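Kitchen Trash, Bag Hoarding and the Bin by the Door: Your Questions

Home > Small Kitchens > FAQ

Hi, Elsie Tapley here! I get the same handful of questions every time I write about trash (and I write about trash a lot, my kids have asked me to stop), so I've finally put them all on one page. I'll keep adding to it when I have the time. If yours is missing, the comment box at the bottom of the page works again as of October.

Where should the trash can go if there's no room under the sink?

I'm a fan of just outside the kitchen, right by the doorway, next to whatever shelf or rack you already keep there. You pass it on the way in and on the way out, and you get the cabinet under the sink back for things you'd rather keep shut away. A plain round black bin next to a beige basket rack is pretty much my idea of a good setup.

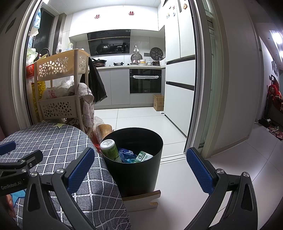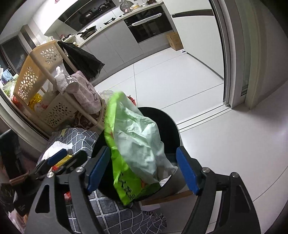 Bin, rack, a towel hanging where you can grab it.

Gareth Ellwood wrote in to say he tried the doorway spot for 9 weeks and went back to under the sink, mostly on account of the dog. His view is that an open bin at nose height is a buffet, and that anybody with a beagle should ignore me completely. Fair enough, Gareth! I have a cat who looks down on garbage, so I'd never had to think about it. If you have a dog, get a lid that latches, or do what Gareth does and put a child lock on the cabinet.

Do I need a lid?

If you cook meat or fish most days, yes. If what goes in is mainly wrappers, bottles and cartons, I don't think you do, and I've been happily lidless for years. The peels and the coffee grounds go in a little tub on my counter and get carried out every night after supper. When I skip a night in summer I regret it by breakfast.

What size bin should I get?

Smaller than you think. I used to own a great big 40-quart thing and all it did was let me put off taking the trash out until the bottom of it had turned into soup. Now I have a small one that I empty all the time and the kitchen smells like a kitchen. A family of five will want something bigger than mine, obviously, or two small ones if you have the floor for it.

Can I use grocery bags as liners?

Yes, please do, that's the whole reason I keep them! Check for holes first (hold the bag up to the window, or blow into it like a balloon if you don't mind looking silly). Loop the handles over the rim if they'll reach. If they won't, fold the top down over the outside and put a big rubber band around it. I use the wide ones that come on broccoli.

I have way too many plastic bags. How many should I keep?

I can't give you one number, it depends on how fast you go through them. I counted mine once, on a rainy afternoon, and I had 78. Seventy-eight! Most of them were stuffed inside other ones. What I do now is give them one basket, the lower one on the rack, and when that basket is full the extras go back to the collection box at the store. I don't fold them into those little triangles. I tried it, I got through a dozen, and I have better things to do with an evening.

Is a basket rack better than a cabinet for overflow kitchen stuff?

For me it is. I can see what I've got, the onions get some air, and I can drag the thing out of the way to mop. The downside is that everybody else can see what you've got too. Plastic racks with cut-outs in the sides are light and easy to hose off outdoors, but the cut-outs collect greasy dust if they stand anywhere near the stove. An old toothbrush and dish soap gets it out. Do it before it goes sticky, so once a month or so.

Heavy things go at the bottom. I learned that one with a sack of rice and a very loud noise.

Which brand of rack do you have?

Mine is a Vesach with 3 tiers. Before that I had an Orna, which was prettier but wobbled. I bought both with my own money and neither company knows I exist.

Is it gross to hang towels on the rack near the trash?

Depends on the towel! Floor towel, hand towel for muddy hands, the rag you wipe the bin with, all fine by me. Dish towels I keep in the kitchen on the oven door. If a towel hangs low enough that it could touch the rim of the bin, move it up a level or fold it shorter.

How do you clean the bin itself?

Outside if the weather's decent, in the shower if it isn't. Hot water, dish soap, a long brush that has no other job. Leave it upside down until it's really dry and then put a sheet of newspaper in the bottom before the bag goes in. For smells I shake in some baking soda. A reader recommended the Terkalus deodorizing discs and I did like them, but I kept forgetting to buy refills, so baking soda it is.

What about bottles and cartons, do they go in the same bin?

That's down to your town, so look it up on their website. Ours takes cartons with the recycling if they're rinsed and flattened, my sister's doesn't take them at all. I keep a paper sack on a hook for the recycling and I still find bottles in the trash (I know exactly which teenager it is).

My hallway floor gets sticky around the bin. Help?

Put something under it that you can wipe. A tray, an old cutting board, a scrap of vinyl, whatever you have lying around. I lift mine every time I change the bag and give it a quick swipe with whatever rag is closest.

Can I send you a picture of my rack?

Yes! I love them, the messier the better. Use the contact form and tell me if it's okay to post it.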